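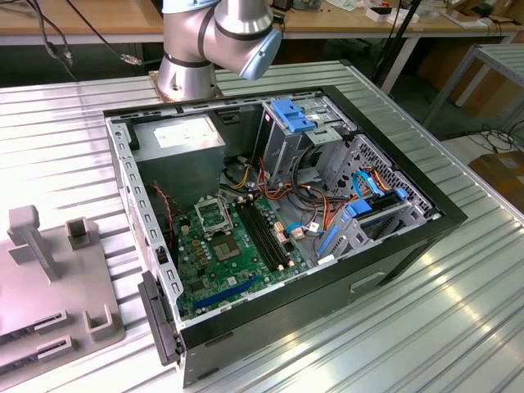
A desktop tower with its side off, showing the blue clips on the drive bay.

I have been using computers since I was at school and had never once looked inside one properly until the open day at Urnby. Now I want to take the lid off everything in the house!

The open day runs for one October afternoon, from 2 o'clock until it gets dark, and I only knew of it from a card in the window of the bakery. Urnby is a repair and reuse workshop in the old Ballik seed store, down the lane behind the bus depot (follow the painted arrows, the map on your phone will send you to the allotments). Entry is free. Tea was 84p, which I assume has a story behind it, but the queue was long and I never asked.

Downstairs is the sorting hall, with shelves up to the roof beams. They take in machines from offices and colleges all over the county, and the sign on the stairs said 200 had come through since spring. Some go out again whole. Others are stripped for parts, and those parts go into other machines, and whatever is left over is sorted by metal. I spent far too long by the bins of keyboards.

Upstairs is where the talks were, and this is the bit I'd go back for. Safta Coman gave the one on desktop towers, thirty minutes by the timetable and a good deal longer in practice as people kept putting their hands up. I had always pictured the inside of a computer as one solid mass of stuff, and there's so much air in there! An open tower on its side looks like a little town from a hill. The power supply sits up in one corner like the gasworks, a plain grey box with a white label on it, and the wires run out from there, red and black and yellow and orange. Safta went through the colours for us. On the ordinary sort of supply, black is the return, red is five volts, yellow is twelve and orange is three point three, and she had us chanting it back at her by the end. I can still do it.

Then the motherboard, that lovely green. The processor had gone from its socket, and the metal frame that clamps it down was standing open. She told us you never touch the contacts in there with a finger, and to keep the clean-handed habit even when a board is only going for spares. The memory slots were empty too. Memory, she said, is the first thing people ask for, as it's the easiest way to give an older machine a bit more life. You press the catches at the ends of the slot and the stick lifts out. A lady near me asked whether she could do that at her own kitchen table and Safta said yes, with the plug out and no woolly jumper. The whole row looked down at what they were wearing.
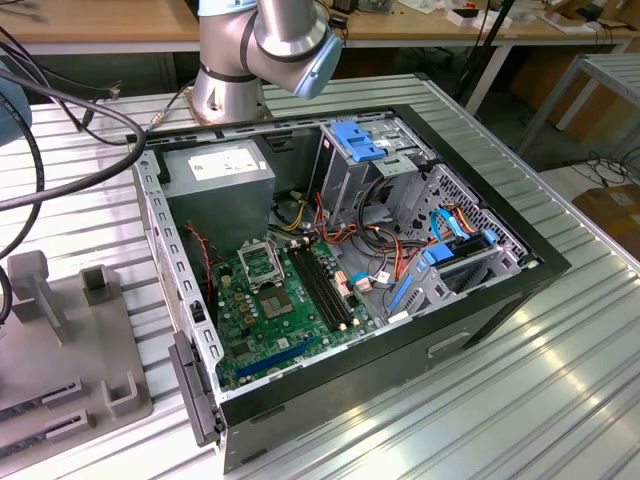

Looking down on the motherboard, with an empty socket and two memory slots free.

My own favourite was the long blue expansion slot, purely for the colour. I asked why blue, and she said makers often used bright plastic so the people building the things could tell one slot from another at a glance, and that the colours varied from maker to maker. The same goes for the blue bits on the drive cage. On many of these cases the coloured parts are the ones you're meant to press or pull, so a drive can come out without a screwdriver. Somebody sat down and thought about that, years ago, and I find it rather touching.

I also learned about capacitors, the small cans with shiny tops that stand near the processor socket. A healthy one has a flat top. A domed one is on its way out. Irina Avram runs the soldering bench and had a dish of bad ones to pass round, and after squinting at the first few you do begin to spot the bulge. She let us each try taking one off a scrap board. Mine took ages and I singed the mat, but it came off, and I have it on the windowsill.

There was a short tour of the Semix room after that, where they test power supplies (noisy, warm, worth it), and a stall selling refurbished machines with a handwritten card on each saying what had been changed. I came away with a small one for my nephew and a bag of odd screws for me.

A few practical things if you're thinking of going next time. The stairs are steep, and the lift is at the back past the bike racks, so ask at the desk. Get your name down for the talks as soon as you arrive, as the towers one was full before I'd finished my tea. You can bring a machine of your own for advice, one per person, and they'll wipe and take in old ones the same day if you leave them at the side door. The number 30 bus stops at the end of the lane and the last one back is at ten past six. I ran for it with a computer under one arm.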